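Ticket: Rundgang im Freizeitraum, Demo für den Tag der offenen Tür
Status: offen, wartet auf Rückmeldung
Komponente: Endeno / Navigation
Angelegt von: mir, Rückfragen gern auch an Chiyo Ishida

So, ich schreibe das jetzt alles in ein Ticket, bevor die Hälfte wieder in irgendwelchen Chats verschwindet. Es geht um die Demo im Januar. Endeno soll den Besuchern den Freizeitraum zeigen: vorne beim Airhockey losfahren, an der Tischtennisplatte vorbei, hinten vor dem Glaseingang wenden und zurück. Klingt harmlos! Läuft aber nicht sauber durch.

Was passiert: Er fährt an, kommt ein Stück weit und bleibt dann auf freiem Teppich stehen. Kein Not-Halt, keine Fehlermeldung auf dem Tablet, er steht einfach. Im Log finde ich dazu nur "Hindernis voraus, Neuplanung", und das wiederholt sich, bis nach 11 Sekunden der Timeout greift. Danach fährt er entweder weiter, als wäre nichts gewesen, oder er dreht um und will zurück zum Start. Mit 200 Gästen im Haus möchte ich mir das lieber nicht ansehen.

Erster Versuch: Karte neu aufgenommen. Die alte war noch von vor dem Umräumen, da standen die Holztische woanders. Neue Karte sieht gut aus, Tische passen, Säule passt. Problem bleibt.

Zweiter Versuch: Clilon auf die vorige Version zurückgesetzt, weil Sugeng meinte, in der neuen sei an der Bodenerkennung geschraubt worden. Keine Änderung, also wieder hochgezogen. (Bitte nicht noch mal zurücksetzen, die Kalibrierung ist danach weg und ich sitze wieder eine Stunde dran.)

Dritter Versuch, und da wird es interessant: Ich habe mir die Stellen auf der Karte markiert, an denen er hängen bleibt. Die liegen ziemlich genau auf den dunklen Streifen im Teppich. Die laufen quer zur Fahrtrichtung, er muss also zwangsläufig drüber. Mein Verdacht ist, dass die Tiefenschätzung da eine Kante sieht — sprich, er hält den Streifen für eine Schwelle. Wenn ich ihn schräg anfahren lasse, geht es deutlich besser, aber halt nicht immer.

Antwort Sugeng Sinaga, 14:20 Uhr:
Kann gut sein. Setz mal den Mindestwert für Bodenhindernisse hoch, der steht bei Gunawan-Fahrwerken ab Werk sehr niedrig. Und schau dir bitte die Fenster in der blaugrünen Wand an, da spiegelt sich das Deckenlicht. Könnte eine zweite Baustelle sein.

Gemacht. Mindestwert hoch, und siehe da: 3 Runden am Stück ohne Halt! Bei der nächsten ist er auf dem Rückweg auf Höhe der grauen Polsterbank aber doch wieder stehen geblieben, diesmal ohne Streifen in der Nähe. Das spricht für Sugengs Fenstertheorie. Ich habe noch 500 Einzelbilder aus der Fahrt gesichert und auf das Laufwerk gelegt, Ordner Flerus, Unterordner Freizeitraum.

Noch offen:
Chiyo wollte die Fenster für einen Testlauf abhängen, Stoff haben wir wohl da.
Testfahrt mit ausgeschaltetem Deckenlicht, am besten abends.
Jemand müsste entscheiden, ob der Airhockeytisch als Startpunkt bleibt. Da liegt auf der hinteren Hälfte das ganze bunte Zeug, und ich fürchte, die Besucher bleiben genau dort hängen und stehen ihm dann im Weg.
Türen links: offen oder zu? Auf der Karte sind sie offen, dann bitte auch bei der Demo so lassen.

Sugeng, wenn du bis morgen Mittag in die Bilder schauen könntest, wäre das super. Startansicht hänge ich unten an, damit wir alle vom selben Punkt reden.

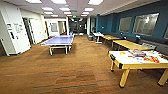
Anhang 1: Freizeitraum, Blick Richtung Glaseingang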